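Workshop & Making | Robotics | Feature

Search articles, authors, topics

Two Arms and a Rented Garage
By Haziq Menon
6 March 2019

The door of unit 55 does not close well, and in winter the members of Statby keep a folded blanket against it. Inside there are shared benches, a lathe that belongs to all of them, and in the far corner the project which has taken most of Sveva Russo's evenings since last July. She is building a robot with two arms that can drive up to a piece of furniture and clear the things from it.

Russo repairs sewing machines for a living. She had never built a robot before, and she says this without shame. Her first plan was one arm on a fixed table. Then Anselmo Castaño, who shares the bench next to hers, asked her how it would hold a jar and open it at the same time. She went home, thought about it, and drew a second arm.

The budget was the first limit. Until now the project has cost 891 dollars, and she has every receipt in a biscuit tin. The motors were the biggest part. The wheels came from a hospital cart, and the base plate was cut by Castaño in exchange for two repaired zippers and a dinner.

The second limit was fear. The first time both arms moved together, a wrong sign in one line of code sent the left elbow into the right one, and a bracket broke with a sound that everybody in the workshop remembers. After this evening Russo decided that nothing would move on the real machine before it had moved in simulation. She calls the simulated robot Plandidum – the real one has no name yet, because she thinks it must earn one.

The simulation took her 30 evenings. She measured the links with a caliper, copied the joint limits, and gave the virtual room a tiled floor and some simple furniture. The virtual robot has its own camera, which looks down to the floor and the grippers. Much of the work now happens on an old laptop, with a cup of tea on the side and no danger for any bracket.
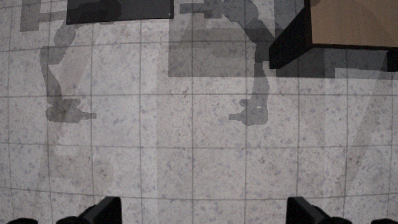
Can you tell from the shadows on the floor where the arms are? Only in part, and Russo does not let the program use them for this. A shadow gives a direction and an outline, but it moves when the lamp moves, and two shadows that overlap can look like one thing. The position of each arm comes from the angle sensors in its joints. The shadows are useful for a different reason: if the vision program takes a dark patch for an object, she prefers to learn it on the laptop.

This happened more than once. In one early test the program tried to pick up a shadow, again and again, with great patience. Russo changed the direction of the light between the runs and collected 857 images with different shadows, which she labeled by hand. It was boring work, she admits, and she did a good part of it while waiting for customers.

Not all the members were convinced. Gilberto Paucar, who builds furniture in the same unit, thought that a simulation is a way to avoid the workshop. "Wood does not behave like a drawing," he told me, "and I did not believe that a motor does." He was partly right. The real joints have some play, and the real grippers close slower than the virtual ones. Russo had to add a short wait before each lift, and she still changes its length from time to time.

But the arms have not hit each other again. When I visited, the real robot rolled to a low shelf that Paucar had made from leftover boards, stopped a little crooked, and took a plastic cup with the right gripper. The left one stayed in its place, as it should. Then the right gripper put the cup into a box, and Castaño took it out and placed it on the shelf again for the next run.

The next problem is the wrist of the left arm, which becomes warm when it holds something for a long time. Russo has ordered a different motor, and in the meantime she writes the routine for the jar. For now it works in the simulation with the lid already loose.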